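隔夜冷藏佛卡夏，懒人也能做出大气孔

先交代一下，我是一个特别不爱揉面的人。家里那台厨师机去年送给表妹以后，我足足有大半年没碰过高筋粉，想吃面包就下楼买。后来馋佛卡夏馋得不行，楼下那家偏偏只在周末做，而且中午之前就卖光了，我这种周末睡到十一点的人根本抢不到！于是只好自己动手。试来试去，最后留下来的就是今天这个版本：晚上搅一搅，折几次，丢进冰箱睡觉，第二天下午进烤箱。全程不用揉，盆子也只脏一个。

方子的底子来自Nathalie De Haan，我在她的周末烘焙课上学的，她的原版含水量更高，面团软得像一摊粥，我第一次做的时候粘得满胳膊都是，差点哭出来。后来我把水往下减了一点，好操作多了，气孔也没少到哪儿去。等你做熟了，想把水加回去随时可以加。

【需要的材料】

高筋面粉 500克（我用的是Redora那款，蓝袋子的，换别的牌子也行）
清水 390克
速发干酵母 3克
盐 10克
蜂蜜 1小匙
特级初榨橄榄油 50克，分三次用：面团里15克，烤盘里20克，表面15克

表面的料：
小番茄 一小碗
新鲜迷迭香 2枝
紫洋葱 半个
粗海盐 一小撮
盐水：温水30克加盐2克，搅到化开

烤盘我用的是Elent的深方盘，长33厘米，宽23厘米。你家的盘子要是大一圈，面包会薄一点、脆一点，我妈反倒更喜欢那样的。小一圈的话就会很厚，烤的时间要往后加几分钟。玻璃烤盘也可以用，只是底部上色慢，别心急。

【头天晚上：和面】

拿一个大一点的盆，真的要大，面团第二天会胀起来的。先倒水和蜂蜜，再撒酵母，用筷子搅两下。夏天我用冰箱里的凉水，冬天用手摸着不凉不热的水，千万不要烫，烫了酵母就没了。

面粉一口气全倒进去，换刮刀或者木勺，从盆底往上翻着拌。拌到看不见干粉就停，样子会很丑，疙疙瘩瘩的，盆壁上也挂着面，不用管它。盖上盖子放20分钟。

20分钟以后把盐撒上去，再淋那15克橄榄油，手沾点水，直接用手抓。一开始油会在面上滑来滑去，死活不进去，你会觉得是不是放多了。没有放多，继续抓，从指缝里挤过去再挤回来，抓个两三分钟，油就慢慢吃进去了。我一般一边抓一边听播客，一段广告听完，面也抓好了。

【折叠，一共3次】

接下来是我最喜欢的部分。手沾湿，从盆边抓住面团的一角，往上提，提到快要断还没断的程度，然后盖到对面去。盆转一下，下一角，再提再盖。转完一圈算一次。

每次折完盖好，放30分钟，再折下一次。第一次折的时候面团还很没精神，一提就塌；第二次就有点筋骨了；到第三次，表面会变光滑，提起来能拉得很长，像口香糖似的，摸着特别解压（我儿子每次都要来戳一下，戳完手也不洗就去摸沙发，唉）。

如果第三次折完面团还是很稀、摊成一片，可以再加折一次。不同面粉吸水差得挺多的，我有一回买了一袋便宜的粉，折了五次才像样。这种时候千万别往里加干粉，加进去会结小疙瘩，烤出来咬到很扫兴。

折完以后，在面团表面抹薄薄一层油，盖严，送进冰箱冷藏层。盖子没盖严的话面团会结一层干皮，第二天怎么抹油都软不回来，这个亏我吃过。我现在用带盖的大保鲜盒，没有的话用保鲜膜把盆口封紧，再扣个盘子。

【冷藏多久】

12个小时到24个小时都行。我通常晚上九点放进去，第二天下午一两点拿出来。放过一次36个小时的，香味更浓，有点酸，气孔倒是小了些。超过两天我就不建议了，面团会发软发塌，闻着像啤酒。

早上可以打开冰箱偷看一眼，面团应该胀大了不少，透明盒子的侧面能看见泡泡。要是一点动静也没有，先别慌，有些冰箱特别冷，拿出来多回温一会儿就追上来了。如果回温两个小时还是死气沉沉，那多半是酵母过期了，只能擀薄了当脆饼烤，撒点芝麻也挺香的，别浪费。

【进烤盘】

烤盘里先抹一点点黄油，再倒20克橄榄油。只倒油不抹黄油也可以，但是我有两回粘底粘得很惨，铲都铲不下来，从那以后就老老实实抹了。铺油纸最保险，只是底就没那么脆。

把面团从盆里倒进油里，动作轻一点，让它自己滑下来。然后翻个面，让两面都裹上油，用手指从底下托着，往四个角轻轻拉一拉。拉不到角没关系！冷面团很紧，你越拽它越缩。盖上东西，放在厨房里最暖和的地方，等它松下来，自己会慢慢摊开的。

这一次发酵要2到3个小时，看天气。夏天我家两个小时就够，冬天要三个小时还多。判断的办法是晃一晃烤盘，面团会像果冻那样抖，表面能看到几个大泡。手指蘸油轻轻按一下，坑慢慢弹回来一半，就是好了。按下去马上弹回来，再等等；按下去完全不动，说明发过了，赶紧烤，吃还是能吃的。

【戳洞】

烤箱先预热到230度，至少提前半个小时开。我家烤箱的提示灯爱说谎，灯灭了里面还差着二十度呢，后来买了个温度计挂在里面，才知道之前那些白白的底是怎么来的。

面团发好以后，先淋15克橄榄油，手指也沾满油，然后十个手指张开，垂直戳下去，一直戳到碰着盘底。像弹钢琴一样，从这头戳到那头。别舍不得，戳浅了烤的时候会全部鼓回来，变成一个普通的大面包。但是也别反复戳，一遍就好，戳两三遍气就跑光了。

盐水搅匀，均匀地浇在面上，让它流进那些小坑里。第一次做的人到这里都会害怕，觉得水汪汪的怎么烤。放心，烤完水就没了，留下来的是咸咸的、软软的小窝，我觉得整个佛卡夏最好吃的就是那里。

然后放料。小番茄对半切，切面朝上按进坑里。洋葱切细丝，提前用一点油拌过，不拌的话尖尖会烤黑。迷迭香也一样，摘成小段，蘸油，插进面里，别让它光着身子躺在最上面。最后撒粗海盐，少撒一点，盐水已经有咸味了。

【烤】

230度，中下层，22到25分钟。前十五分钟不要开门。颜色要烤深，深金黄，边上微微带点焦，很多人做出来不够香都是出炉太早了。拿铲子撬起一个角看看底，底也要是黄的。上面够深了底还白，就盖一张锡纸，挪到最下层再烤四五分钟。

出炉以后在盘里放五分钟，然后一定要移到晾架上。留在盘子里会出水汽，底部的脆皮就软了，前面的油也白倒了。

至于什么时候能切……理论上要等二十分钟以上。我自己从来没等够过，边角那一块基本是站着吃完的。用锯齿刀切，或者大剪刀剪也行，用普通菜刀会把气孔压扁。

【几种我常做的口味】

土豆迷迭香：土豆擦成很薄的片，泡水，擦干，拌油和盐，一层一层叠着铺。烤出来边边是脆的，Kvido Zeman来吃饭的时候一个人吃了半盘，我都没好意思说那是两天的量。

葡萄核桃：红提对半切，核桃掰碎，撒一勺粗糖。甜口的，配奶酪很好。盐水照浇，别省。

葱花芝麻：对，就是往中餐方向走。小葱切碎拌油拌盐，白芝麻多撒，香得跟烧饼摊一样。葱花要在烤到一半的时候再撒，一开始就放会苦。

什么都不放：只有油和盐。拿来夹火腿、夹煎蛋都好，我早饭吃得最多的是这种。

【保存】

当天吃不完的，彻底放凉，切块，一块一块包好冷冻，能放一个月。千万别放冷藏，冷藏一晚就硬得像鞋垫。吃的时候不用解冻，180度烤六七分钟，表面喷点水，跟刚出炉差不了多少。空气炸锅更快，四分钟，盯着点就行。

微波炉我劝你别用，热的时候软，放两分钟就嚼不动了。

【大家常问的】

能不能当天做？能。酵母加到5克，折叠完直接在室温放到两倍大，再进烤盘，后面一样。味道会淡一些，气孔也更碎。赶时间的时候我也这么干过，配汤吃没人挑剔。

中筋粉行不行？行，水减到360克。口感会松一些，没那么有嚼劲，家里有老人的反而合适。

橄榄油能换吗？换成别的油也能烤熟，可是佛卡夏吃的就是这个油味，换了总觉得少点什么。不用买太贵的，我平时用超市里Leemans那种大瓶的，出炉以后再淋几滴好一点的，够了。

为什么我的气孔很小？多半是发酵时间不够，其次是倒面团的时候手重了。还有一种情况是戳洞戳太久，玩上瘾了，我懂。

底部湿湿的怎么办？看看是不是番茄放太多。番茄切完放在厨房纸上控一控水，会好很多。 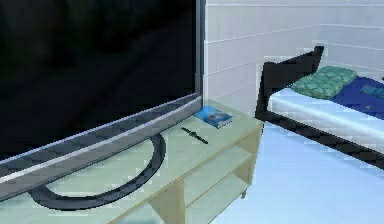
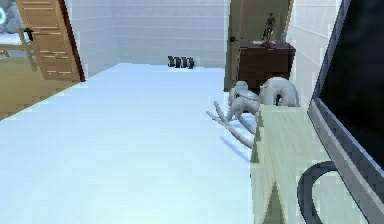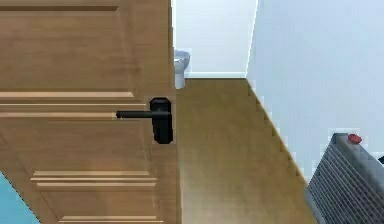

最后再说说端着面团走来走去的事，这个方子最麻烦的就是满手油。我的习惯是戳洞之前把烤箱、晾架、锡纸、海盐全都备好，盐罐的盖子提前拧开，手机放远一点。厨房纸撕几张叠在手边，等手上全是橄榄油的时候，你会感谢自己的。开门也是一样，像最后那张图里木门上的黑色压杆把手就很省事，手肘往下一压就行，要是圆的那种球形把手，沾了油怎么拧都打滑，只能喊人来救。洗手的时候先用厨房纸擦掉油，再挤洗洁精，直接冲水是冲不干净的。盆也一样，先拿刮刀把剩下的面刮干净，泡冷水，热水会把面糊烫熟，糊在盆上更难洗。

烤盘我一般不用洗洁精猛刷，趁还有一点余温拿纸擦一遍就收起来，下回接着用，越用越不粘。好了，我要去冰箱里看看明天的那一盆了，这次打算试试橄榄配柠檬皮，要是好吃就回来补在口味那一段里。

相关文章
免揉乡村面包：一口铸铁锅就够了
剩下的迷迭香怎么办？做一瓶香草油
番茄冷汤，配面包吃的夏天版本
烤箱温度不准的几种检查办法
7月最受欢迎：蜂蜜黄油小餐包（1,496次收藏）
隔夜面包还能这样吃：意式面包沙拉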